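From: Flor Ccori
To: zorier-users
Date: November 22, 2020
Subject: Re: [zorier-users] Grasp planner picks the wrong end on transparent objects

Rocío Bedoya wrote:
> With the Trindix depth driver I get almost no points on clear
> bottles. The planner then fits a box to whatever is left, usually
> the label, and the closing axis comes out 90 degrees off. Is there
> a setting I have missed? I am on the February release.

There is no setting for it. The box fit takes the longest side of the cluster as the object axis, and a label on its own can be wider than it is long. I see the same fault here with a bottle on its side, laid diagonally to the table edge.

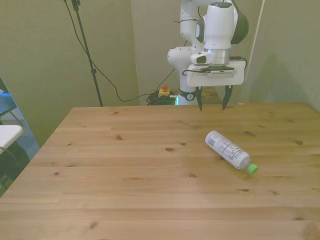 Start pose, fingers open, bottle forward of the gripper.

On this view the depth cloud has 388 valid points after the table plane is removed, nearly all on the label, with a few on the green cap. The colour mask for the same bottle is complete. I now take the axis from the mask by PCA, project it onto the table plane and use depth only for the height of the grasp. The error in yaw is then small enough for a parallel gripper.

Two things to watch:

The mask must be eroded before the PCA, or the shadow pulls the axis sideways. I use three pixels.

The cap end needs its own check. PCA gives a line with no direction – if your place step cares which way the neck points, compare the hue at both ends.

The patch is against planner/axis_fit.cpp and replaces the block starting at line 669. It adds one parameter, axis_source, with values depth (default) and mask. Planning time goes up by 45 ms on my machine, mostly in the mask resize.

I have not tried it on upright bottles.

Flor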